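Unit 4 — Planning a Short Talk
Spoken Communication, evening section

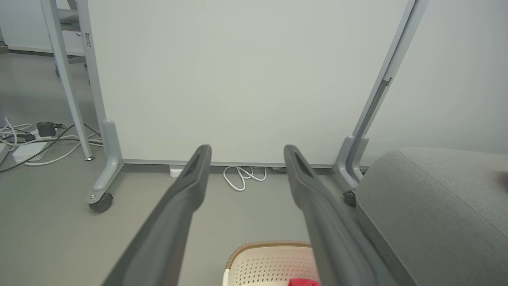
Most first talks run long. The usual cause is that the speaker wrote an essay and then tried to say it out loud. An essay can carry side points because a reader can go back a page. A listener gets one pass. For this unit you will plan and give a talk of five minutes, and the planning counts for more of the grade than the delivery.

## Start with one sentence

Before you outline anything, write the single sentence you want a listener to be able to repeat the next day. Write it as a claim. "Town bus routes" is a topic. "Zitonwood should run its buses later on weeknights" is a claim, and you can tell right away what belongs in the talk and what doesn't.

If you can't get it into one sentence, you have two talks. Pick one and keep the other for Unit 6.

## Outline

Use this shape unless you have cleared a different one with me.

1. Opening (30 seconds). A fact, a short story or a question. No apologies and no thanking the audience for coming.
2. Claim (15 seconds). Say your sentence.
3. First reason, with evidence (90 seconds).
4. Second reason, with evidence (90 seconds).
5. Objection and reply (45 seconds).
6. Close (30 seconds). Repeat the claim in different words and stop.

Two reasons is the limit. Students who try for four end up listing them.

## Numbers in speech

Listeners hold on to very few numbers. Give one per reason and tell people what to compare it with. Take these two versions from the Wekel reading:

> The library lent 4,000 items last year, of which 181 were tools and 79 were musical instruments.

> The library lent 181 tools last year. It lent 79 musical instruments.

The second is easier to hear, and it is the better choice if your talk is about tools. If your talk is about the whole library, keep the 4,000 and drop the others. Say the number, pause, then go on — people need a second to take it in.

## Notes

- One index card, one side.
- Key words only, except for the opening and the claim, which may be written out in full.
- Large handwriting. You will be looking down at it from standing height.
- No phones as notes. The screen goes dark at the wrong time.

## Practice

Say the talk aloud at least three times before class, standing up, with a timer. Reading it silently doesn't count and will give you a time that is too short. If you are over five minutes on the third run, cut an example. Talking faster is not a fix.

## Due Wednesday

Bring your claim sentence, your outline with times, and a draft of your card. Read chapter 2 of Clateo, skipping the section on group talks. The Dreßler handout on objections is optional, but it will help with part 5.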